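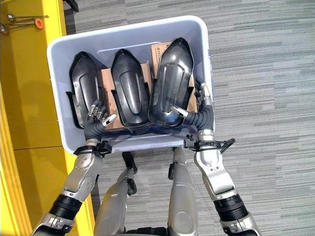 December, Proltwood site, trim cell

Week 3 of the tote runs. Writing this up before handover at 14:00 so the late shift has it.

The job is unchanged: black covers come off the press, get trimmed, and go in totes to the inspection bench. Until last month the trimmers carried their own totes. Now the humanoid does the carrying and the trimmers stay at their stations.

Settings today: three covers to a tote, stood on end, points up, cardboard between them. We tried laying them flat at the start of the week and the inspection bench sent back 8 with rub marks on the centre panel, so upright it is. The cardboard is cut from old Skurkton cartons. It does the job but the pieces are all different sizes and people are spending time hunting for one that fits. Need a proper insert. I have asked Benkirane for a price on a folded divider and have heard nothing yet.

Grip: both hands over the near rim. Keep the packing clear of that side or the fingers catch on the card. Nawal El Fassi had one tote refused this morning for exactly this, pulled the card back a little and it went through on the second try.

Run time per trip, trim to inspection and back, is 68 seconds. A person walking it is quicker, no question. But a trimmer who walked it also stopped trimming, and usually stopped again at the other end to talk to the bench. Covers trimmed on the early shift came to 1,220, our best since the new tool went in. I would not put all of that down to the robot. We also had no press stoppages.

What people have said, as near as I can put it:

- The trimmers are glad to be rid of the lifting. Two of them said their backs feel better at the end of the shift.
- They also said the day is longer. The walk was a break of sorts and it has gone. Nawal raised this with me properly and I think she is right. I have asked for a ten-minute pause mid-morning on top of the normal one. Waiting on an answer from Skolley head office.
- Inspection say they now hear about bad parts later. When a trimmer brought the tote over, the bench would show them a bad edge there and then. Today a run of covers with a heavy burr at the pointed end went on for about half an hour before anyone at trim knew. That is a real loss and we did not plan for it.

For the last point, trying this from tomorrow: any cover rejected for trim goes back in the returning tote with a tag on it, and whoever unloads at trim reads the tag before filling again. If that is too slow we will put a phone in.

Packing has moved too. It used to be whoever was walking. Now one person packs for the whole line, and by 11:00 that person has had enough. Rotate every hour. I have put a sheet on the board - please sign it, even if you swap between yourselves.

Still to do:
Chase Benkirane on dividers
Wipe out the totes, there is trim dust in the corners
Move the charging slot so it does not fall in the last hour of the early shift
Ask inspection to keep the burr samples for me

Late shift: same settings, same packing. If it stops with a tote in its hands, use the release on the pendant and have someone hold the tote first.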